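**Old wallpaper designs return to Gruris reading room**

GRURIS. The town library opened its small wallpaper display again on Sunday, after two months of repair work on the upper floor. The collection has 2,669 sheets, and most of them come from the Oláh printing house, which closed before many of today's visitors were born.

The sheets were kept for years in flat drawers in the cellar. In the spring, water came in through a window and wet the lowest drawers. The library moved everything upstairs the same night. According to Gilang Santoso, who looks after the collection, the paper itself was mostly saved, but the glue on the backs became soft and many sheets stuck together.

"We had to wait and be patient with it," said Santoso. "If you pull too early, you lose the flower and keep only the paper."

The separation was done by Drustarow, a paper repair workshop from the next valley. The workshop used cold steam and thin plastic knives, and it dried the sheets between wool felts. The cost was paid half by the town and half by the Tellow Fund, which supports small museums and libraries in the region.

Visitors can now see five groups of designs: stripes, leaves, garden flowers, birds, and patterns for children's rooms. The garden flowers are the largest group. The oldest sheets in it were printed by hand with wooden blocks, one color after another, and on some of them the red sits a little to the side of the black line. The later ones were made with rollers and are much more exact. Santoso says that visitors often like the early mistakes better.

The library also wants to learn which designs were really used in homes. People in Gruris are asked to look behind cupboards and inside old closets, and to bring a piece if it is already loose. Nothing should be torn from a wall for this purpose. A clear photo taken in daylight is also welcome, together with the name of the street and the year of the house, if it is known.
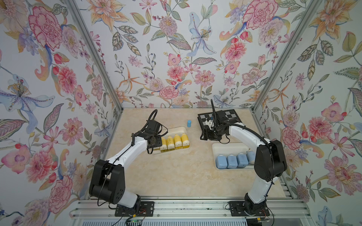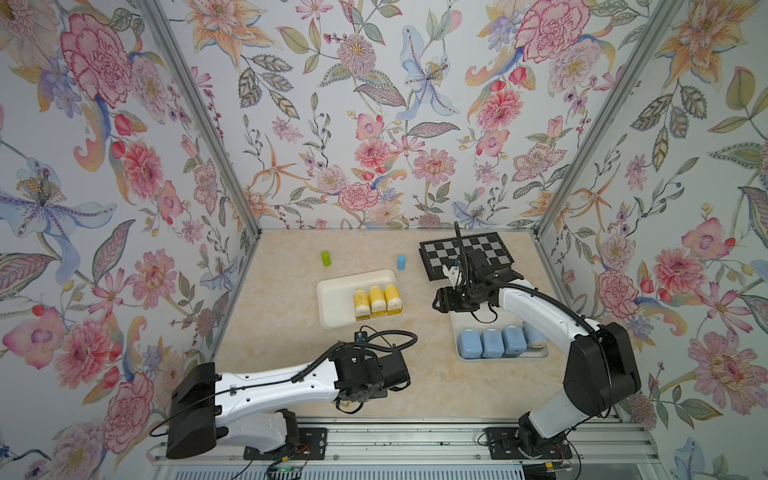

Interest in flower patterns has grown again in the last years, and the two paint shops in town both report that customers ask for paper more often than before. Many of them want only one wall, because a full room feels heavy to them. Others are braver and take a dense print around three sides, with large pink carnations, orange lilies and purple sprigs on a pale ground, and then keep the surface below in a quiet beige marble pattern. Santoso plans an evening talk on this question in December, with samples that people may touch.

The display is open during normal library hours and entrance is free. Groups should call before they come, as the upper room is small. Pieces of old wallpaper can be left at the front desk in an envelope with a name and a telephone number.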